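Visits & Open Days | Workshops

Open day at Skasix, Rommont
Posted 12/04/2023 by the editor

Skasix opened its building in Rommont to visitors for one day in March. I had asked about it last year and missed it, so this time I signed up early. It is a small firm that makes wooden tops and metal fittings for display furniture, mostly sold through Lombardi and a few shopfitting companies. I went by train and walked from the station, which takes 15 minutes if you don't follow the signs for cars.

Visitors check in at the loading door on the side street. The front door was locked and had a paper arrow on it. You get a sticker and a sheet with a floor plan, and you can go around on your own or wait for a tour. I waited. The group was 12 people, a good size for hearing the guide everywhere except next to the dust extraction.

The tour starts in the wood store. Boards are kept flat on racks and sit there for several weeks before they are cut. The guide passed around two samples, one from a board that had been used too soon, and you could feel the cup in it with your thumb. After that comes the saw room, which we saw through a window, and then the edge sanding, which we could walk into. They sand by hand on small orders. A larger machine is used for the Clallomow range, their plain square tops, and that was shut down for the day.

The metal side is on the other side of the yard. They buy in stainless tube and rod, cut it, and polish it in a room that is much warmer than the rest of the building. Bases are bought already formed and only polished here. I asked about rust on outdoor pieces and was told they don't recommend any of it for outdoors. There was a shelf of rejected bases with pen marks around the scratches. I would have taken most of them for good ones.

Lunch was soup and bread in the canteen, paid in cash. There is no card reader, so bring some. The line was long at noon and gone by half past.

In the afternoon you can look at whatever you like. The storeroom is worth ten minutes. They have been keeping one of each fitting since 2000, in drawers with a sample screwed to the front, and the older ones are noticeably heavier. I found the ring that holds up my own coat rail at home, or one very close to it.

The fitting room is upstairs, and I spent the longest time there. It is carpeted in gray, quieter than the rest, with beige panels along the far wall and black tape on the floor, including a big number 5 beside one of the tables. The top on that table is square and pale, with a grain like birch. A tall stainless-steel stand is set into the middle of it. The base is round and polished like a bowl, a thin rod goes up from it, and at the top there is a flat round plate with small points all the way around and a shiny knob above. The wood pieces being handled there were small: a brown peg, held upright over the table, near a round metal ring with a dark center. I liked the look of plain wood against polished steel better than anything in the showroom, where most of the tops are stained dark.

The showroom itself is small. Prices are on the back of the tags. A set of four pegs was 31, which seemed high until I compared it with what I paid for plastic ones. Seconds are sold from a table by the exit and were nearly gone by three o'clock.

Some practical notes. The stairs to the fitting room are steep and there is no elevator. Closed shoes are required downstairs and they do check. Bags can be left at the loading door. The restroom is across the yard, next to the metal shop.

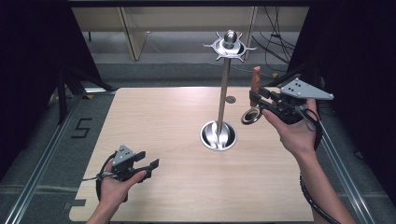

Parking in the yard is for deliveries only, but the street behind is free all day. I took the late afternoon train back and had a seat the whole way. The next open day had no date yet when I left, and they said to look on the notice at the loading door.

Contact | Copyright 2023 | Back to top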